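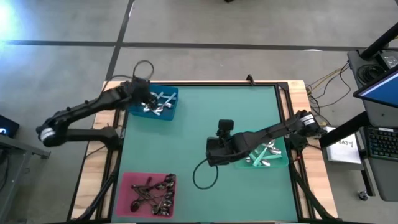

Besteck nach Art sortieren: drei Kunststoffwannen, aber welches Teil wohin?

Gefragt von Hajdu am 12. Dez. 2018
2296 Aufrufe
Kategorie: Küche und Haushalt > Ordnung > Besteck

Ausgangslage: gemischter Bestand aus zwei Haushalten, über 40 Teile, überwiegend Löffel. Ein Teil davon ist Vollmetall, der andere hat türkisfarbene Griffe. Bisher lag alles in einer Schublade mit Einsatz. Der Einsatz ist gerissen, die Fächer waren für die langen Löffel ohnehin zu kurz. Ersatz in passender Breite habe ich nicht gefunden.

Vorhanden sind drei Wannen aus Kunststoff: eine blaue, eine pinkfarbene und eine in hellem Mintgrün. Deckel gibt es keine. Die Wannen sollen in einem offenen Regal neben der Spüle stehen, sortiert wird vorher auf dem Tisch.

Meine Fragen:
1. Nach welchem Merkmal trennt man bei drei Behältern sinnvoll: Funktion, Länge oder Griffmaterial?
2. Gehören Metallgriffe und farbige Griffe getrennt, wenn sie unterschiedlich gespült werden?
3. Braucht man eine Einlage am Wannenboden?

Auf dem Tisch liegen die Teile derzeit kreuz und quer übereinander. Die Löffel greifen dabei ineinander, was das Sortieren verlangsamt.

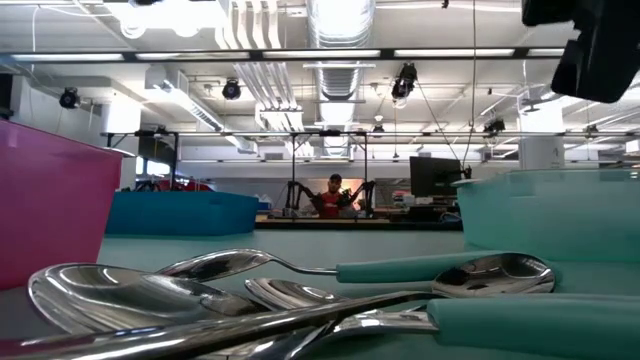
Lesezeit: 3 Minuten

2 Antworten, sortiert nach Bewertung

Costley
als hilfreich markiert

Zu 1: Funktion zuerst, Länge danach. Das Griffmaterial ist als Hauptmerkmal ungeeignet, weil beim Greifen nach einem Esslöffel die Griffart in der Regel gleichgültig ist. Bei einem Bestand, der überwiegend aus Löffeln besteht, läuft die reine Trennung nach Funktion allerdings auf eine volle und zwei fast leere Wannen hinaus. Ich würde deshalb so aufteilen:

Blau: Esslöffel und alles in vergleichbarer Länge. Die Wanne ist lang und niedrig, die Teile können darin flach und parallel liegen.
Pink: Servier- und Schöpfteile. Die Wanne ist höher, lange Stiele dürfen schräg stehen.
Mintgrün: Kleinteile, also Teelöffel, Kuchengabeln und Ähnliches. Das Material ist durchscheinend, der Füllstand lässt sich auch von der Seite abschätzen.

Zu 2: Entscheidend ist die Freigabe des Herstellers für die Spülmaschine. Sind die farbigen Griffe nicht freigegeben, reicht eine Trennung beim Spülen. Im Regal dürfen beide Sorten zusammenliegen, vorausgesetzt, sie sind vollständig trocken. Restwasser am Übergang vom Metallhals zum Griff ist die übliche Ursache für Verfärbungen. Nach dem Spülgang also abtrocknen und erst dann einräumen.

Zu 3: Ja, eine dünne, waschbare Matte mit Struktur. Glatte Böden führen dazu, dass die Teile beim Herausziehen der Wanne nach vorn rutschen. Ich verwende einen Zuschnitt von Sakex, jede andere Antirutschmatte erfüllt denselben Zweck. Alle 5 Wochen herausnehmen und auswaschen.

Zum Ablauf am Tisch: den Haufen zuerst in einer Lage ausbreiten, bis kein Teil mehr auf einem anderen liegt. Die Wannen an den Rand stellen, die Mitte frei halten. Dann die langen Teile zuerst ablegen. Sie liegen meist quer über den kurzen und blockieren diese. 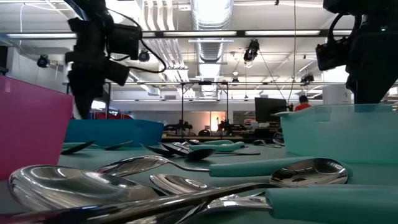
Löffel anschließend gleichsinnig einlegen, Laffe auf Laffe, Griffe zur Entnahmeseite. Gestapelt brauchen sie deutlich weniger Platz als bei wechselnder Richtung. Messer mit der Schneide nach unten und nicht in die Wanne für Kleinteile. Doppelte und verbogene Stücke gleich aussortieren, sonst wandern sie mit ins Regal.

Wenn die blaue Wanne danach zu voll ist, hilft ein Trennsteg aus Kunststoff, längs eingesetzt.

Tora

Habe seit April einfach alles in einer großen Wanne, geht auch. Bei offenen Regalen staubt es halt ein, ein Geschirrtuch drüber genügt. Die Farbe der Wannen ist egal, Hauptsache, man bleibt dabei. Unser alter Besteckkasten war von ca. 2000 und ist nie jemandem abgegangen.

Kommentar von Hajdu zur Antwort von Costley

Danke, Aufteilung übernommen. Bei Pink weiche ich ab, dort kommen zusätzlich die Salatbestecke hinein. Die Matte muss ich noch zuschneiden, die Wannenecken sind gerundet, und der Bogen ist rechteckig.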